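Sendholm
About us

We sell and lend shape boards, peg sets, sorting trays and the plain blocks that go with them. Our customers are nurseries, primary schools, therapy rooms and a fair number of grandparents. We started at a kitchen table in Allton and now have a proper workshop with a proper door, which sticks in July.

Most pages like this one tell you that a toy will make your child better at math. We have read a lot of those pages and we don't believe them. A child who puts a square block in a square hole has put a square block in a square hole. Maybe something useful is going on while she does it. We would like to think so, but we have never seen anything that would justify printing it on a box, so our boxes say what is inside and how many pieces there should be.

How we got here

Sendholm was set up by Flurina Kofler after she had spent a few years buying equipment for a group of nurseries. She got tired of boards that looked lovely in the catalog and came back after one term with half the pieces gone and the other half fitting every hole. That second fault is more common than you'd think. If the round peg drops happily into the star, there is nothing to work out, and children notice this a good deal faster than the people who wrote the instructions.

Tien-fu Shek joined 2 years later to look after fit and finish. He had been a pattern maker, and he was not impressed with us. His first report on our own products ran to 76 complaints, most of them fair. We have dealt with the majority. The argument over lids is still open.

What we look for

A board should lie flat and stay where it's put. The pieces should be big enough to hold in a fist. Color is a matter of taste, and we don't accept that five pastels are more "calming" than one strong red, whatever the trade magazines say this season. We like one color for the board and a different one for the block, so that you can see what you are doing.

We are also doubtful about boards with too many holes. Every extra shape is another piece to lose under a radiator. On the other hand, a board with only a circle and a square is finished in a minute and then gets used as a tray. We keep changing our minds about where the line is – the catalog shows it, and customers who have been with us a long time like to point this out.

Long blocks are another thing we went back and forth on. Short ones are cheaper to send. But a tall block has to be held upright over the board before it goes anywhere, and that is a different job from pushing a flat piece around until it falls in. Tien-fu thinks the tall ones are the only ones worth making. Flurina thinks he has never had to find a cupboard for them.

Blue on red, tall block upright
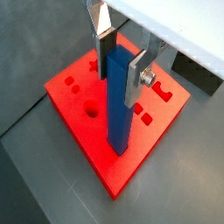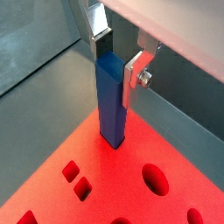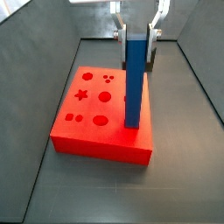 We try things for a while before they go in the catalog, and plenty of them never make it. The Plalora, our stacking set, took three attempts. The Schumacher tray was dropped twice and brought back once, after a school wrote in to say they had been using an old one for sorting buttons and would we please stop fiddling with it.

What we don't do

We don't give age ranges in months. We will tell you if a piece is small and shouldn't be near a baby, and past that point you know the child and we don't. We don't sell lesson plans. We don't do apps, and we have been asked.

We don't claim that our things last forever either. Edges get chewed and corners get knocked. If one piece of a set goes missing, you can buy that piece on its own, and up to 3 small ones will go in the post without a delivery charge.

Lending

Schools near Allton can borrow a set for half a term before deciding. Please count the pieces before you send it back – there are 98 in the large classroom set and we do check. Collections are on Friday between nine and noon, from the side entrance. If you are coming with a van, use the yard and leave room for the bakery's deliveries.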